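Painting an old plastic patio chair: worth it or not?

Page 1 of 1

mossy_gutter
May 13, 2022
Hi all! We moved into the place in Trelham in April and I finally got to the back porch. My aunt left me a bunch of white outdoor furniture that she bought in 1989 (she kept every receipt, bless her) and I want to paint the whole lot a deep green. Has anybody painted plastic chairs and had it last more than one summer? I don't want to be scraping flakes off people's pants by July.

pegboard77
Done it, regretted it. It looked great for a month and then the seats started peeling right where you sit. Just leave them white and buy cushions.

two_left_boots
I disagree with pegboard, sorry! Mine are on year 6 and still fine. You have to scuff the plastic first, fine grit, every bit of it, then wipe it down and use a spray made for plastic. Thin coats. If you go thick you'll get the peeling. Do you have any pics?

mossy_gutter
Ok that's encouraging. Couple of pics: 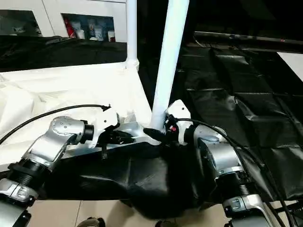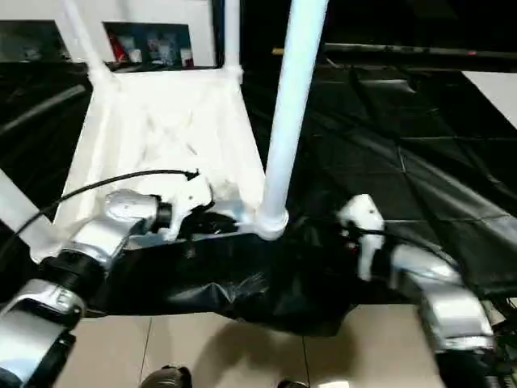 White chair with the black plastic sheet is in the second one.

two_left_boots
Oh, that'll take paint just fine. Go extra light around the leg joints, paint loves to pool there and then it drips when your back is turned.

pegboard77
I still say cushions. What's your spray budget anyway? I went through way more cans than I planned on.

mossy_gutter
I put aside 100 bucks for paint and sandpaper. The nice teak set at Drellaveck was 600 and my husband laughed out loud in the store, so paint it is.

lemonshed
Has anyone used the Vondora spray? My neighbor swears by it but the cap clogged on me twice. Also, dark green gets HOT in full sun. I'd go with a pale sage or a cream if your porch faces south.

mossy_gutter
Ugh, it does face south. Hadn't thought of that. Sage could be pretty though!

two_left_boots
Sage is nice. Do one chair first, leave it outside for a week and sit on it a lot before you do the rest.

pegboard77
Fine, that part I agree with. Post it when it's done, I want to see if it holds up.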